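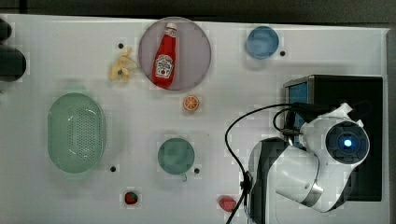 第二讲 一桌东西怎么收：餐具、食物玩具与归位

首页 课程 讲义 作业 联系
打印本页 | 用电子邮件发送

课程：幼儿游戏环境与家务活动
授课：Nathalie Gagnon
讲义整理：Preben Kvaran
更新：2018年11月11日

一、本讲范围

上一讲讲的是娃娃家区角的整体布置，炉台、水槽、矮柜放在哪里，过道留多宽。这一讲只看一张桌子。孩子玩过一轮做饭游戏，桌上会留下盘子、碗、杯子、沥水篮和各种食物，从这个状态开始，到柜门关上为止，中间的每一步都可以当作活动来安排。

需要用到的词先统一一下。

餐具：盛放或取用食物的器皿，盘、碗、杯都算。
厨具：准备食物时用的器具，沥水篮、锅、铲归在这里。
食物：仿真的水果、蔬菜、面包、肉类，包括切开的、剥开的和成片的。
调料：番茄酱、盐罐、油瓶等带容器的东西。

调料单独列一类，去年的学员有不同意见。有人认为番茄酱也是食物，应该和水果放在一个筐里。两种分法都能用，同一个班里要固定一种，学期中间不要改。本讲义一律按四类写。

二、先看再动

收拾之前，带班的人先站到桌边看一遍，不伸手。看的时候回答下面几个问题，写在记录纸左边一栏。

1. 哪些东西放在别的东西上面或里面？
2. 哪些东西直接放在桌面上？
3. 哪件最大，哪件最容易滚走或者掉下去？
4. 有没有拆散的东西，它的另一半在哪里？

以讲义开头的那张桌子为例。第一个问题的答案在盘子上：粉紫色的圆盘里斜躺着一只红色的番茄酱瓶。瓶子要先拿走，盘子才能收。新手常连瓶带盘一起端起来，走两步瓶子就滑下去了。

第二个问题，香蕉皮和橙子片都直接放在桌面上。它们属于食物，收的时候走食物筐，不走盘子。课堂上有学员提出把橙子片先放进碗里再一起端走，这样做省一趟路，到了柜子前还得再分一次，对年龄大一些的孩子可以，对小班的孩子步骤太多。

第三个问题，最大的容器是浅绿色的椭圆沥水篮。它占地方，先收走，桌面一下子就宽了。至于容易丢的，橙子片这样的小件排在最前面。

第四个问题看香蕉皮。皮摊开着，果肉不在旁边，记录纸上就写“香蕉，缺果肉”，等食物筐收完再核对。不要在这一步停下来找，一找就是十分钟，其他孩子都散了。

三、分类的三种依据

（一）按用途分

最常用，也是柜子贴标签时的依据。盘、碗、杯进餐具格，沥水篮进厨具格，香蕉和橙子进食物筐，番茄酱进调料格。

优点是跟家里的厨房一致，孩子回家帮忙摆桌子时用得上。难处在于用途要靠经验，有的孩子家里不用沥水篮，拿到手里会当成洗衣服的筐或者帽子。遇到这种情况，老师拿真的沥水篮和一把豆子，在水槽里演示一次就够了，不需要讲长段的话。

（二）按颜色分

适合刚入园的孩子，也适合语言还跟不上的孩子。红的一堆，绿的一堆，黄的一堆。

麻烦出在中间色上。浅绿色的沥水篮和蓝绿色的杯子，有的孩子放一堆，有的孩子坚持分开，还会有人把杯子推到浅蓝色的碗旁边。粉紫色的盘子也一样，放到红色番茄酱瓶那边去，说得通；自己占一堆，也说得通。老师不必当场裁定。可以问一句“你为什么放这里”，把孩子的原话记下来，原话比对错有用。

按颜色分只作为游戏，分完还要按用途归位一次。不要把柜子做成按颜色存放，那样找一只碗要翻好几格。

（三）按形状和能不能装东西分

圆盘、圆碗、杯口是圆的，沥水篮是椭圆的。让孩子用手指沿着边走一圈，圆和椭圆的区别一摸就知道。

接着分能装水的和不能装水的。杯子能装，碗能装，沥水篮底上有一格一格的小孔，装不住。盘子浅，孩子的回答会分成两派，可以真的倒一点水试。试验放在水槽里做，桌上铺不铺布都会湿一片。

量水的时候，用1000毫升和2000毫升的透明量杯各一只就行。倒水由大人来，孩子负责端碗和看刻度。

四、收拾的顺序

下面的顺序是Dillus中心几个班试下来比较顺手的，人数多时可以一人负责一步，人少时一个孩子从头做到尾。

第一步，把叠放的拆开。躺在盘里的瓶子、扣在碗里的杯子、塞在锅里的面包，全部拿出来，放到各自旁边的空处。

第二步，收最大的厨具。沥水篮双手拿两头，竖着放进柜子下层。

第三步，收食物。食物筐端到桌边来，不要让孩子拿着食物跑去找筐。香蕉皮把几片皮合拢再放，否则勾住别的东西，下次一提带出来一串。

第四步，收调料。瓶子立着放，盖子朝上。盖子松了的交给老师。

第五步，收餐具。杯子拿把手，碗托底，盘子两只手端。盘在最下面，碗放盘上，杯子单独放一格，不套进碗里。

第六步，擦桌子。从离自己远的一边往近处擦，碎屑用另一只手接住。桌面上如果有小孔，孔口周围用布角绕着擦，不要往孔里按，纸屑和面团塞进去很难掏。

第七步，看地上。蹲下来看，站着看会漏掉桌腿后面的东西。

第六步和第七步的先后可以调换，Brayden Fortin带的班就是先看地上后擦桌子，他们用黏土多，地上的碎块会被踩开。

五、动作示范要点

示范时少说话。说话和动作同时进行，孩子看的是老师的脸。建议先默不作声做一遍，再边做边说一遍，再让孩子做。

拿杯子。手指穿过把手，另一只手托住杯底。把手小的杯子，孩子只能伸进一两根手指，不要勉强，两手捧着杯身也可以。练习时杯里不放东西。把杯子放下时，杯底先碰到桌面再松手，听到很轻的一声就对了。

拿盘子。拇指在盘沿上面，其余手指在下面，两手分开。盘里有东西的，先清空。走路时眼睛看前方，盘子贴近身体。

拿碗。小碗可以一只手托，练习阶段一律两只手。浅蓝色那种小圆碗放在桌角时，先往里移一点再拿起来。

拿沥水篮。孩子习惯用手指抠底上的孔，提醒握边。篮里有东西的先倒进食物筐，倒的时候筐在下，篮口贴着筐边慢慢翻。

拿瓶子。躺着的瓶子先扶正，再握住中间。孩子多半会捏住瓶盖往上提，盖子松的话瓶身就掉了。

Sylvie Lavoie在去年的课上补充过一点：示范的人应当和孩子坐在同一侧。面对面示范，左右是反的，模仿力强的孩子会照着镜像做，拿盘子没有影响，拧瓶盖就会拧反。

六、语言材料

收拾活动里能用的句子很短，重复得多，适合放进每天的常规。老师挑几句固定下来，不要每天换。

问位置：
盘子上有什么？
香蕉皮在盘子的哪一边？
杯子旁边还有什么？
哪一只碗离你最远？

问去处：
这个放哪一格？
谁和它是一家？
它要立着还是躺着？

请求和回应：
请把碗递给我。
我拿好了，你可以松手。
等一下，我的手满了。

量词是难点。一只碗，一个杯子，一片橙子，一根香蕉，一瓶番茄酱，一块香蕉皮。“一块皮”和“一张皮”都有人说，本班以老师用的为准。橙子切成片说“片”，切成角说“瓣”或者“角”，实物拿在手里对比一次，比挂图清楚。

位置词从“上、里”开始，熟了再加“左、右、中间”。俯视桌面的照片可以打印出来和真桌子对着用：孩子拿着照片，照着把东西摆出来，摆完互相检查。左右以照片上的为准，人要站到和照片方向一致的那一边。这个活动大班能独立做，中班需要两人合作。

俯视照片里杯子只看得到杯口，是一个圆，碗也是一个圆。孩子把杯子认成碗很常见，看到把手才改口。可以顺着这个话题，让他们站到小凳上从上往下看自己的杯子，再蹲下来平着看，画两张图。

七、柜子和标签

柜子以孩子伸手能够到最上层为准。Quartey那一款双层矮柜，Girnurness分园用了两年，上层放餐具，下层放厨具和食物筐，高度合适，缺点是隔板不能调，大的沥水篮只能斜着放。别的牌子也行，买之前先量沥水篮的长边。

标签用轮廓图，一格一张，贴在格子里面的底板上，东西拿走才露出来。轮廓按实物描，盘子扣在纸上沿边画一圈，沥水篮也一样。孩子把东西放回去时盖住轮廓，就算归位。照片标签也可以用，拍照时背景要干净，一张标签上只放一样东西。

标签文字写在图下方，字不要小于图的四分之一。有两种语言的班级，两种都写，次序固定。

一格里放不下就说明东西太多。区角里的餐具不必成套，盘、碗、杯每样够同时玩的孩子人手一件即可，多出来的收到老师的柜子里，每学期一月份轮换一次。轮换前让孩子投票留哪几件，往往留下的都是旧的。

八、清洁

塑料餐具每周洗一次，温水加一点洗洁精，用软刷刷。沥水篮的孔容易积面粉和颜料，泡二十分钟再刷，从底面往里刷比从里往外刷省力。食物玩具先看有没有接缝，有接缝的只擦不泡，泡过之后里面的水倒不出来。香蕉皮这类张开的，要把每一片的内侧都擦到。番茄酱瓶如果是真瓶子洗净后再利用的，瓶盖拆下来单独洗，晾干一天再装。

晾的时候碗和杯倒扣，盘子竖着靠。不要用毛巾盖住。

有人入口咬过的，当天单独拿出来，不等到周末。门口放一只带盖的桶，专门收这一类，大人小孩都往里放。

洗涤用品用哪一种由各园自己定，Fivura的讲义附录里列过一份清单，已经过时，这次没有收进来。

九、观察记录

每次活动由一名成人记录，一次只记2个孩子。记多了，后面的都是回忆。

记录纸分三栏。左栏是收拾前桌面的样子，用简图画，圆圈代表碗和杯，写上字区分。中栏按时间写孩子的动作，用动词开头：拿起、放下、走到柜前、回来、看别人。右栏写孩子说的话，照原话写，语病也保留。

举一段Svatopluk Jireš去年交的记录，征得他同意后放在这里：

“拿起番茄酱瓶，看盘子，把瓶放回盘里。又拿起来，放在桌上。端盘子，走到柜前，放进餐具格。回来。拿瓶子，走到柜前，站着。说：‘它跟盘子是一起的。’把瓶子放进餐具格，盖住了盘子。”

这段记录写得好的地方是没有评语。读的人能看出孩子按“刚才在一起”来归类，跟按用途、按颜色都不同。课堂讨论时有人认为应当立刻纠正，也有人主张第二天再说。我的看法是当天不纠正，第二天玩之前，和全班一起看一次标签。

常见的记录毛病：
写“很认真”“不专心”，看不出做了什么。
只记拿对的，不记拿错又放回的。
把老师的话漏掉。孩子的动作很多是回应老师的，漏了就读不通。
活动结束后补写时间，误差太大，宁可空着。

十、常见问题

孩子不肯收。先看是不是桌上太多。请他只收一样，比如杯子，收完就可以走。第二天还是杯子，过几天自己会去收别的。

两个孩子抢同一件。大件可以一起端，沥水篮正好有两头，一人一头。小件让先碰到的人放，另一个开柜门。

收到一半又玩起来。时间允许就让他玩，不允许就由老师把食物筐先端走，食物没有了，游戏多半停下来。

东西放错格。当天不动，放学后由老师记下来再改。如果连续几天都错在同一格，检查标签，很可能是轮廓图画得像别的东西。杯子的俯视轮廓如果不画把手，和小碗分不开，这是贴错最多的一张。

缺件。缺的写在柜门里侧的纸条上，找到了划掉。缺件超过一个月的，剩下那一半也收走。只有皮没有果肉的香蕉可以留着，孩子会当成垃圾来用，倒进垃圾桶的动作也是家务的一部分。

家长问为什么在园里肯收、在家不收。请家长看一看家里的柜子孩子够不够得到，有没有固定的位置。给一只抽屉就可以开始。

十一、课堂练习（两人一组，四十分钟）

材料：圆盘一只，小碗一只，带把手的杯子一只，椭圆沥水篮一只，番茄酱瓶一只，食物玩具若干，四格托盘一只，记录纸。

1. 甲把材料随意摆在桌上，至少有一件叠在另一件上。乙背过身去。
2. 乙转过来，看一遍，口头回答第二节的四个问题。甲写在左栏。
3. 乙按第四节的顺序收到托盘里，不说话。甲记中栏。
4. 交换。这一轮乙摆，甲按颜色分，再按用途归位。
5. 两人对照记录，找出一处两人看法不同的地方，写两三句话。
6. 桌子恢复原样，把材料还到讲台左边的箱子里。

摆的时候不要故意为难对方，照孩子玩过的样子摆就行。

十二、作业

在实习班级选一张孩子刚玩过的桌子，站在桌边画一张俯视简图，标出每样东西的名称和类别。收拾过程记一次，只记一个孩子。简图和记录订在一起，下次上课前交。不收照片，画得不像没有关系，位置要对。

选做：读本讲参考资料里1877年那份家务教育课本的影印页，看里面收餐桌的步骤，和第四节对照，列出次序不同的地方。影印页在资料室，不外借，可以复印。原文用的旧式器皿名称，看不懂的下次课上一起查。

下一讲讲摆桌，请自带餐垫一张，布的纸的都可以。

打印本页 | 用电子邮件发送
本网站使用Cookie以改善浏览体验。继续浏览即表示您同意我们使用Cookie。 接受 了解更多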